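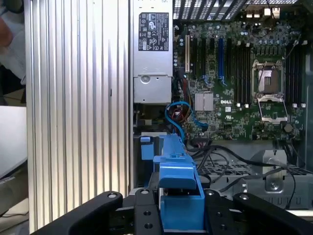 Nam-gil Do

Binum: wrist camera perception for opened desktop computers

Binum finds parts inside an open tower case and passes target poses to the gripper planner. It was written against Dell boards with the blue plastic drive carriers, and those are still what it handles best.

What is in the release
- 500 labelled wrist camera stills
- part detector weights
- planner plugin, with the cable keep-out map switched on by default

Labels cover the power supply, heatsink, memory slots, processor socket, drive carriers and cables. Cables are drawn as polylines. A blue SATA cable gets its own class; black ones share one.

Running it
Start the camera node first, then the detector. Inference takes roughly 10 ms per still on our bench machine. Set max_retries to 3 or lower.
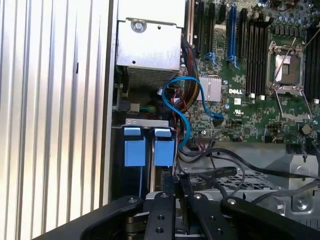

Arvid Aasen wrote in October that the keep-out map was too cautious near the drive cage and made the planner give up on grasps he could do by hand. The margin is now a parameter, cable_margin, and issue 138 stays open for the default value.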